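Unit 4: Recording demonstrations by remote control

The laundry task runs on two arms. The operator drives both from the leader station and moves clothes between sofa and basket. Keep each recording under 30 seconds -- long pauses get learned too.

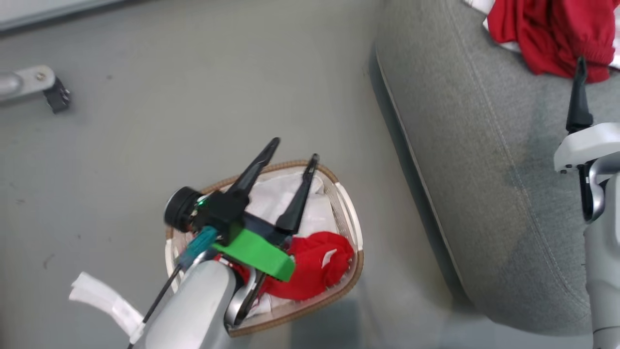 Fig. 1. Head view, left gripper open over the basket.

Save the wrist view with every run. It shows the fingertips when an arm blocks the head camera.
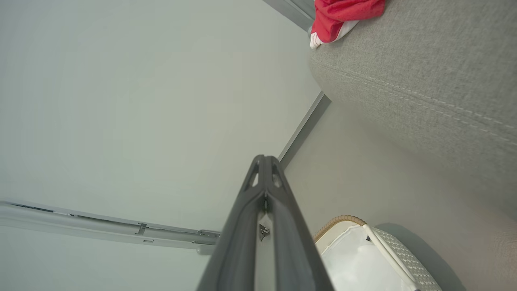

Dalva Aguiar asked whether failed grasps should be deleted. Keep them if the operator recovers, and tag them in Kusia.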